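4.2 Grasps that were scored as good and were not

The success figure given for the Nallow controller in Section 3 deserves less trust than it has had so far, our own earlier draft included. It rests on a check that asks two things of the simulator: are the fingers on either side of the target, and is the gap between them smaller than a set value? Neither question has much to do with holding anything. A gripper can sit neatly around an upright part, touch it on one side only, and still be passed.

We ran 1000 trials in the Hemby house model and then went back over the 80 that the check had passed with the lowest contact force. The wrist view is of limited help in this. With the fingers close in on a tall, dark upright, and daylight, lawn and paving on one side of it and plain white wall on the other, a reader could easily take the grasp as done.

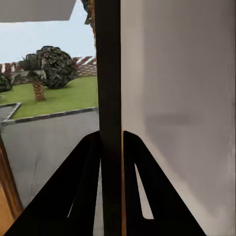
Trandis Group, Simulation and Safety Testing

The view gives the position of the fingers and leaves out the force, yet views of this sort were what the first reviewers of the controller were shown. Orakzai and Brophy each marked the same set of low-force trials by eye, working apart, and they disagreed most often on targets that were dark against dark fingers. We do not think either of them was careless. The edge between finger and target is hard to find in such trials, and it would be odd to expect a vision-based check to do much better on the same pixels.

The fault itself is dull. When one finger met the target first, the controller read the rise in motor effort as a closed grip and stopped. The second finger stayed where it was. In the simulator the target often kept its place anyway, held by friction at its base, and the trial ended before any load was put on it. Mendonça's patch, which asks for effort on both fingers, removes the plain cases. We are less sure than its author that it removes the rest, for the reasons below.

Two-arm work makes matters worse. The kitchen task asks the arms to hold a long, thin board upright, one gripper at the top end and one at the lower end. If either grip is false, the other arm carries the whole board and may do so well enough to hide the fault until the arms move.
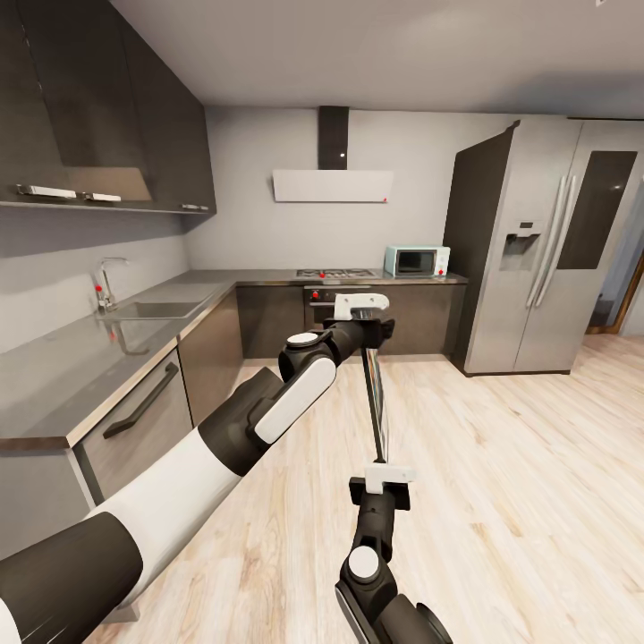
Figure 4. Kitchen task: the board held near upright between the two grippers.

In 8 of the kitchen trials the board turned about one gripper once the arms set off. All of them had been logged as successes, as the score was taken at the hold and never looked at again. Queiroz has argued that this is a fault in the scoring and should be kept apart from the fault in the controller. That may be fair as bookkeeping. A person standing near a real pair of arms would see little difference.

It has also been put to us by Meireles that a real board would give itself away sooner, by sagging or rattling, and that the simulator is harsher than life here. We have seen no measurements that support this, and the contact model leans the other way in at least one respect: its finger pads do not wear.

Until the hold is tested under load, by a short lift and a turn of the wrist, we would treat the published rate as an upper limit. Vương is rerunning the kitchen trials with that step added. The upright targets will follow, with the lighting left as it was so that the two sets can be compared.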